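Hovstead Workshop Teaches Robot Arms to Clear a Table, One Session at a Time

Operators guide the machine by remote control while it records every move

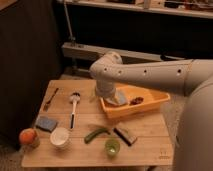 Collance, a small automation company with a workshop in Hovstead, has spent the spring and summer showing robot arms how to tidy up after people. The company said Wednesday that it has now recorded 1561 sessions in which a person steers an arm through a household chore from start to finish. It plans to keep going through the fall.

The chore for now is clearing a table. Dishes, food, sponges, brushes and cloths are set out in a different arrangement each time, and the operator uses the arm to pick them up and put them where they belong. The recordings are then used to train software that is meant to do the same job without a person at the controls.

"We don't write out the steps," said Keith Gilchrist, who runs the project. "We could try, and we did try, for most of a winter. It works until somebody moves the cup."

Operators sit at a desk a few feet from the robot and hold a pair of handles. When the operator moves a hand, the arm follows. Squeezing a trigger closes the gripper. The computer saves the position of each joint along with the view from the cameras, so that every session can be played back later and checked.

A single session can be short. Picking up one item and setting it in a tray might be over in less than a minute for an experienced operator. Clearing a full table takes a good deal longer, and new operators often stop halfway through their first one to rest their arms.

Renato Espiritu has recorded more sessions than anyone else at the workshop. He came to Collance after years of running a packing line and said the work was harder than he had expected.

"You can't feel anything," Espiritu said. "With your own hand you know right away if you've got hold of a thing. With the arm you have to look. So you slow down, and you learn to look at the edges."

Cloth is the item operators complain about most. A cup keeps its shape when the gripper closes on it, and so does a brush handle. A folded cloth does not. It can bunch up, slide away or come up by one corner and drag something else along with it. Espiritu said he usually presses down a little before closing the gripper, and that he tries to do it the same way each time so the software has a clear pattern to learn from.

Soft fruit is another problem. Squeeze too hard and it bruises — too gently and it rolls off the table. The workshop uses both real food and toy food, and Gilchrist said the operators are asked to handle them the same way.

Not every session is kept. After each one, the operator marks it as good, usable or bad. A second person watches the playback and can change the mark. Sessions in which something is dropped and picked up again are saved in a separate group, because the company wants the software to learn how to recover from a mistake as well as how to avoid one.

Collance began with a different method. In its first months, operators stood beside the arm and moved it by hand, pushing the wrist to the right spot and pressing a button to close the gripper. The method is easy to teach, Gilchrist said, and visitors still like to try it. But the operator's hands and sleeves kept getting between the camera and the table, and the software had trouble making sense of what it was shown. The company recorded 66 sessions that way before moving the operators to the desk.

The hand-guided method has not gone away entirely. It is still used for tasks that need a steady push, such as wiping, where operators say it is easier to judge the pressure with a hand on the arm itself. Collance expects to record a new set of wiping sessions in July, after the table work reaches its next target.

Results so far are mixed. In a test last month, the software was given 52 tables to clear without help. It did well with cups and poorly with flat items, Gilchrist said, and it had a habit of going back for things it had already put away. He declined to give an overall score and said the test would be repeated once another 500 sessions had been added.

"I'd like to have a number I believe before I say it out loud," he said.

The project is paid for in part by Grulletti, a kitchen supply firm that wants to know whether a robot arm could help clear trays in staff canteens. Collance will lend the firm one arm for a trial at its own building, with an operator on hand to take over if the machine gets stuck. Each time the operator steps in, that stretch will be recorded too and sent back to the workshop.

Gilchrist said those handovers may turn out to be more useful than the sessions recorded at the workshop, where operators have come to know the tables and the items very well. In a canteen, people leave things in places no one at Collance would think to put them.

The company is also looking for more operators. The work is offered in half-day shifts, and no background in robotics is needed. New hires spend their first shift moving a single object back and forth before they are given a full table. Espiritu, who trains them, said people who have done sewing or repair work tend to pick it up fastest, while those who play a lot of video games are often too quick with the handles at first.

The Hovstead workshop, on the ground floor of the Dumitrescu building, is open to visitors on Wednesday afternoons from 2 p.m. to 4 p.m. Visitors can watch a session and, if the desk is free, record a short one of their own.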